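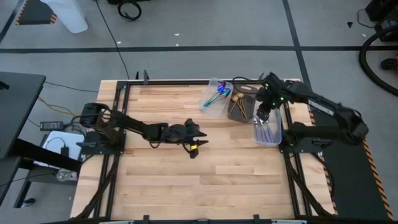
Right arm drops out over the far container, gripper won't release – bimanual cell

Home > Forums > Small Arms and Cells > Faults and Safety
14 replies | 2 following

**cell_b_tech**

Two-arm table cell, butcher-block top on black extrusion, one arm per side. The task is sorting utensils between three holders along the back edge. Control is the Dobson stack, current release, with the Dosier motion planner on top.

The fault is on the right arm only. When it goes down into the rightmost container, the one with the silver and purple-tinted pieces, the controller sometimes reports a following error on the wrist joint and drops torque on that joint alone. The other joints stay powered. The gripper keeps its last commanded state, so if it was closed, it stays closed with a fork in it. The wrist then sags until the fingers are resting on whatever is underneath.

It happened 10 times in 46 descents yesterday. The left arm has never done it. The status lights on the wrist housing stay green the whole time, and that is the part I don't like. A person walking up would take the arm for healthy and reach in to clear the fork.

Already tried:
- swapped the wrist cable
- lowered the descent speed by half
- re-ran joint calibration
- remounted the arm on its bracket and checked the bracket bolts

No change from any of it. Ideas welcome.

**torque_ripple**

Following error on one joint at the bottom of a descent is contact. Your fingers are hitting the utensils or the container wall, the joint can't reach its target, and the error builds until it trips. Halving the speed won't help if the target itself is too low. Log commanded position against actual for the wrist and look at the last half second before the trip.

**lowvolt**

I'd look at supply first. Look at the pose. The right arm is reaching a long way back toward the far containers, and the shoulder and elbow are drawing holding current the whole time. If both arms share a supply and the left one moves at the same moment, the bus dips and the last joint in the chain sees the worst of it. I had the same symptom on a Jederberg arm. Calibration was perfect and it still tripped.

**cell_b_tech**

Separate supplies, one for each arm. I can log bus voltage at the wrist but haven't yet.

**torque_ripple**

Then it isn't the left arm. Still contact.

**lowvolt**

Separate supplies rules out one cause of a dip. It doesn't rule out a dip. Long thin cable run, a marginal connector at the base, and you get the same thing with one arm.

**estop_first**

Before anyone chases the cause, please deal with the hazard. You have a state where one joint is limp, the rest are live and the indicator is green. That should not be left running while you collect logs.

1. Take the cell out of unattended use.
2. Any joint fault must stop both arms, since the left gripper can reach the middle of the table and will keep working through its list.
3. Power off at the supply before a hand goes in. A software pause isn't enough.
4. Support the arm before you cut power. These have no brakes and the whole thing will come down, upper links included.

The hazard tape on the floor and beside the mat marks a boundary. It doesn't stop anything.

**cell_b_tech**

1 and 3 done as of this morning. For 2, the Dosier planner treats the arms as separate devices by default and I hadn't changed it. Will link them.

On 4, we've been holding the forearm by hand.

**estop_first**

Holding the forearm means your hand is on a live arm before the power goes off. Use a prop or a second person on the switch.

**quietbus**

The green light is documented, though not anywhere useful. On this firmware the wrist LEDs show bus communication and nothing else. A joint with torque disabled still answers the bus, so it stays green. You can remap it in the Dobson config so a latched fault turns them off. It takes two lines and a reboot.

I would not rely on the LED after that either. Put a proper stack light on the frame.

**torque_ripple**

Agree with quietbus on the LED. It was never meant as a safety indicator.

**cell_b_tech**

Logs are in. I ran the same descent with the container in place, then with it taken off the table.

With container: 14 descents, 2 trips. Both trips show the wrist stopping short of the commanded position, current climbing to the limit, then torque off. Bus voltage sags a little as the current climbs, but only after the position error starts.

Without container: 14 descents, no trips.

So contact comes first. The utensils in that one lie lengthwise, and when they stack up the fingers land on the pile before reaching the target depth. The planner uses one fixed depth for all three holders.

**torque_ripple**

There it is. Set the depth per holder and add a current threshold that ends the descent early. Stop and grip at first contact, well below the trip limit.

**lowvolt**

The order of events is convincing, I'll give you that. Two trips is a small sample, though, and your rate went down from yesterday with nothing changed. I'd still put a meter on the base connector while it's under load. A sag you can see in the log is one you should be able to explain.

**cell_b_tech**

Fair. Metered it. The connector drops nearly nothing, so the sag is in the supply itself. It's a Detosmont unit and within its rating. I'm leaving it for now but will keep voltage in the log.

Changes made: depth set per holder, descent ends on a current threshold, any joint fault stops both arms, LEDs remapped. The gripper still holds its last state on a fault. I can't decide whether it should open instead.

**estop_first**

Leave it holding. A gripper that opens on a fault drops whatever it has, and you don't get to choose where. Clear it by hand with the power off and the arm supported.

**quietbus**

Disagree for this job. It's a fork over a tub of utensils. If it opens, nobody needs to put a hand in there at all.

**estop_first**

It's over the tub in this fault. The same rule would apply halfway across the table with the other arm underneath.

**cell_b_tech**

Leaving it on hold until I can make the release depend on position. Stack light is on order. The cell stays attended only until it's fitted.

Last updated: December 2018
Share (2)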